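By four in the afternoon the banana had become a matter of principle. Yae Imai had brought it in at breakfast, meaning to eat it at ten, and then at noon, and every time she reached for it somebody asked her where the tape was, or the spare key, or whether Koroven had called back about the van. She was fond of them all, she really was, but she had answered 40 questions since lunch (Minoru claimed 75, and he was always generous) and she had begun to feel that if she peeled the thing now, in front of everybody, the whole afternoon would come to a halt.

So it stayed on the wooden table, next to the backpack and the crumpled plastic bag, while the laptop went on clicking and people drifted over to look at it and stayed longer than they meant to, the way they do. The big room was like that in September. It held on to the warmth, and it held on to people too, and chairs that had been stacked against the wall in spring were still waiting for someone to have a good reason to take them down. 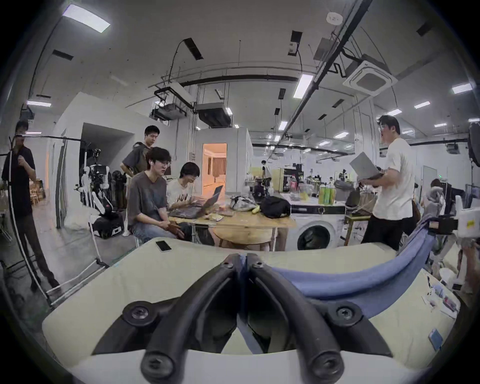 Cuiping told her to just eat it, for heaven's sake, before it went soft and one more good banana ended up in a cake that none of them had time to bake.

Yae laughed, and said she might, and went off to look for the tape. When she came back she pulled up a seat at the table, moved the bag over a little, and broke the banana in two so Cuiping could have the bigger half.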